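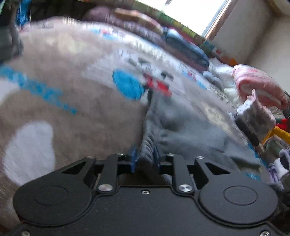 Is the Stemberg two-finger hand gripper a sensible buy for a school robotics club working on cloth?
For fabric work at a bench or on a bed, it is the best we have used under $400, provided you budget for spare fingertip pads.

Our club bought one for $362 in May and has used it for the folding project. The students squeeze the trigger, pick up a garment by hand, and record the motion. Later they try to get an arm to repeat it.

Build. Matte black body, parallel linkage, silver pivot pins. Play at the fingertips was small out of the box and has grown slightly. The screws on the front are easy to reach. The black surfaces collect dust and lint, so wipe them down after a session with blankets.

Grip. The dark blue pads are the strong point. They close on a gathered seam or a raised edge and keep it. Thin single-layer cotton is harder. Ihor Didenko's group logged 400 pinches on T-shirts and lost 18, nearly all on flat hems where there was no fold to grab. Ribbed cuffs and waistbands gave no trouble.

Handling. The housings are wide. On a soft surface they press into the bedding before the tips arrive, and you have to come in at a lower angle than the manual shows. Catarina Fonseca rewrote our pickup procedure around this, and the drop rate on socks improved. Students with small hands found the trigger stiff.

Pads. Ours went shiny after 600 cycles and started to slip on polyester. Replacements come in pairs and the glue needs a night to set. Order two sets with the tool.

Documentation. Thin. The assembly drawing has the left and right links swapped. Stemberg support answered our email in two days and confirmed the error.

The Flillthorpe model costs less and is narrower, but its pads are hard plastic and it dropped most of what we gave it. We returned it.

Rating: 4 out of 5. One point off for the trigger and the manual.

Darnell Oyelaran, club adviser
11 January 2019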